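Home | Bench Notes | Antennas | Repeater Log | Contact

Pralville club shack notebook — November
Posted by Yusri Khoo

Got in after supper and went straight at the duplexer, which has been bugging me ever since the desense complaints started. The short version is that it's better but it isn't fixed. The long version follows, mostly so Melur doesn't have to call me and ask what I did to her nice tidy cabinet!

Duplexer and feedline

I put the 16 dB pad back in line and swept the receive side first. The notch had wandered low, and the second cavity's tuning rod was the guilty one (the lock nut was only finger tight, and yes, that may have been me last spring). Walked it back up, snugged the nut, swept again, and it stayed put while I tapped on the can with a screwdriver handle. Then I did the transmit side, where I hardly had to touch anything.

The jumper from the Vekon power amp to the duplexer is another story. Wiggle it near the elbow and the reflected power jumps around. I've cut a new one from the double-shielded coax, 17 inches end to end, same as the old one. The connectors still need soldering and I'm not doing that tired.

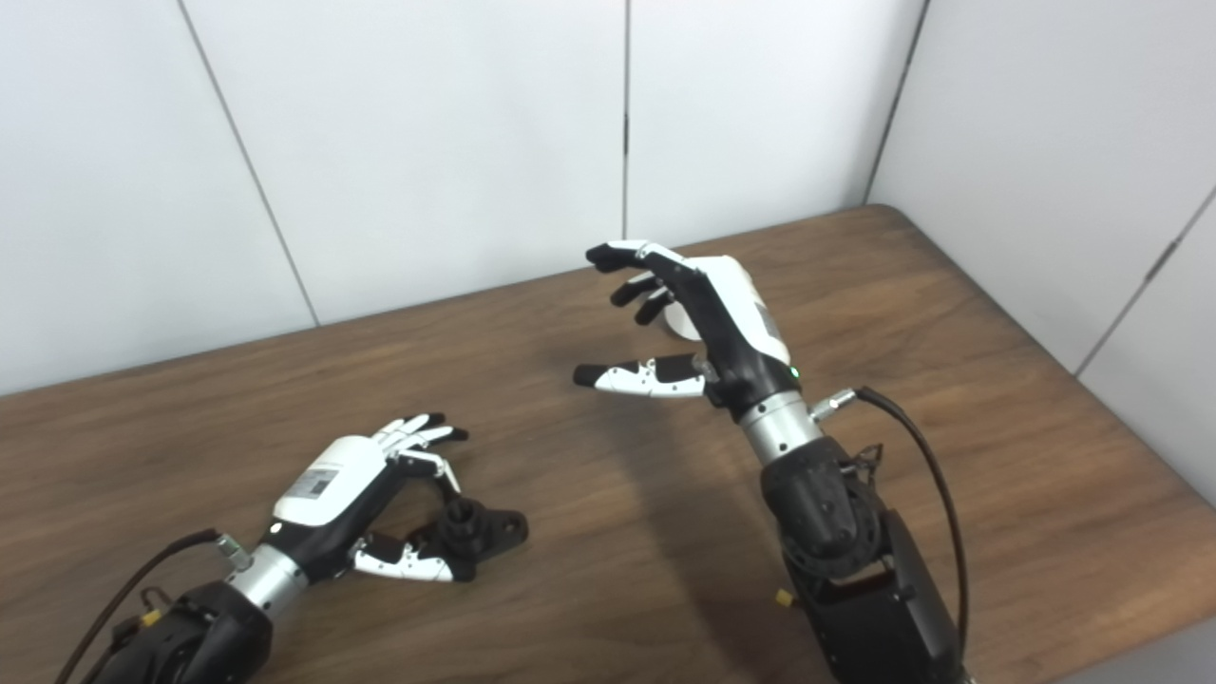
Arkholm link

Melur drove out to the Arkholm side and keyed up from the Pattinasarany lot while I listened here. Her first try was scratchy with the transmitter at full power, then cleaned right up when I dropped it to 9 watts. So there's still some transmit noise getting into the receiver — I'd bet on that jumper before I blame the cavities again.

We also chased a false squelch opening for a while. I went through 289 lines of controller log looking for a pattern and found nothing useful, except that the clock is off by an hour. Fixed the clock.

Still to do

Solder the new jumper and sweep it by itself before it goes in. Repeat the full power test with Melur in the same parking spot. Find the torque wrench, which was in the second drawer and now isn't. Melur, if you have it, please bring it back, and bring the good crimper too — mine is chewing up ferrules.

We use cookies to remember your settings. Accept | Decline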